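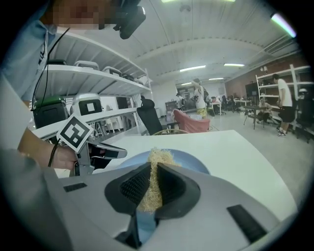
Pale yellow fibres held above a shallow blue plate on a white table.

Home Products Operators Newsroom Careers Contact

Grotthorpe releases Urkar 2 session limit software for online bingo operators

Thursday, September 29, 2022 – Grotthorpe, a supplier of back-office software to licensed online gaming operators, has released version 2 of Urkar, its session and deposit limit module. The release is available to all existing licence holders under their current terms. The first operator to run it in full production is Kekside, an online bingo site, which completed its move from the previous version before the release.

Urkar sits between an operator's player account system and its game server. It checks each stake against the limits held on the account and returns an accept or refuse message before the stake is placed. In the earlier version, limits were checked when a session opened and then at fixed intervals. Version 2 checks every stake individually, including tickets bought in advance for games that have not yet started.

Advance tickets are now charged against the limit that applies on the day of purchase. If a player lowers a limit after buying tickets, the tickets remain valid and no further stakes are accepted until the account falls within the new limit. A request to raise a limit is held for a waiting period set by the operator. A request to lower one takes effect at the next stake.

The module also combines activity across brands. Where an operator runs several bingo or slots sites from one account system, a limit can be applied to a single site or to all of them. Self-exclusion records are always applied to all sites in the group, and this setting cannot be changed from the operator console.

Testing was carried out by McKinnon, an independent software test house, against a set of 1654 test cases. Of these, 874 dealt with limit changes made while a session was open. The first test run recorded 17 failures, most of them in the handling of time zones when a daily limit reset at midnight. The faults were corrected and the full set was repeated with no failures. The test summary is supplied to licence holders on request.

"The midnight reset was the hardest part to get right," said Matúš Kollár, head of product at Grotthorpe. "A bingo game can start on one day and finish on the next, and the old version did not always assign the stake to the correct day. The new version uses the time of purchase in the player's own time zone – the time the game is called has no effect on the limit."

Operators upgrading from the earlier version should export their existing limit records before installation. The import tool reports any record without a time zone, and these must be completed by hand before the module will start. The message format used by game servers is unchanged, apart from one new refusal code for advance tickets.

Support for the earlier version will end in January. Security fixes will be supplied until then, but no new features will be added. Installation notes, the revised message reference and the list of supported account systems are available in the operator area of the Grotthorpe website.

Press enquiries should be sent to the Grotthorpe press office through the contact page.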